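Notes - small shop shipping talk, November meetup
slot is 10 min, keep moving, no reading off the screen

Open: hi, I'm Embla, I ship things for Giraldo. Mostly lamps, mirrors, ceramic stuff. Ask who has had a parcel come back in pieces. Wait for hands.

Then the number. 614 parcels out last year from our back room. Returns for damage were way too high in spring, better by fall. Talk is what changed in between. Don't promise percentages, Samira still has the spreadsheet and it's a mess.

Part 1 - the box
We bought one box size for everything. Cheap per box, bad idea. Small thing in big box = it travels inside the box.
Now 7 sizes. Sounds like a lot, takes one shelf. Fouad was against it, ask him to stand up and wave.
Double wall for anything over a few pounds. Used boxes ok if the corners are still sharp, otherwise recycle.
Tell the Brusari order story here (the vase, the stairs, the email in all caps). Keep it SHORT, last time it ate half the talk.

Part 2 - the shake test
Close the box, don't tape, pick it up, shake. Hear anything, open it again.
Demo if there is a table. Abla has the demo box, get it from her BEFORE going up.
Paper is fine for filling but crumple it tight. Loose paper goes flat by the second truck.

Part 3 - labels
One label, biggest flat side. Never over a seam.
Old labels off or blacked out. We had a parcel go to the wrong state and back, 2 weeks.
Fragile stickers - people always ask. My opinion: put them on, expect nothing.
Second copy of the adress inside the box. Always. Romana's rule, saved us at least twice.

Part 4 - wrapping
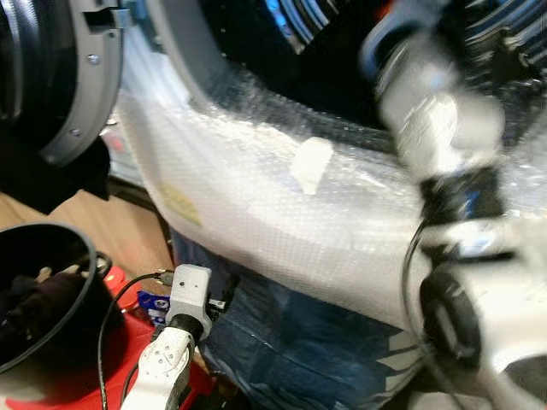
Wrap is where most of us waste money. We were going through rolls like crazy, five layers on flat sides, hardly any on the corners and rims. Corners first, then go around. Odd shapes are the worst, the plastic wants to stand up wherever you fold it, so pin the fold down with a short piece of tape, like the white piece near the middle there. Short! Customer has to get it off again without a knife. Tape on plastic only, never on paint or a glazed surface.
If it has a cord, wrap the cord seperately.

Money slide - say it fast: Plirnance covers us for breakage but they want photos before the box is closed. Phone photo, order number on a sticky note next to it. Took us three refused claims to learn that one.
Travley pickup is 4 pm, so packing stops at 3:30, no heroics. Rushed boxes are the ones that come back.

Questions. Likely ones:
- peanuts? no, we quit, they get everywhere
- who pays return shipping? we do, for damage
- mirrors? long answer, send them to Samira after

Thank the hosts, say the handout is by the door. Give Abla her box back.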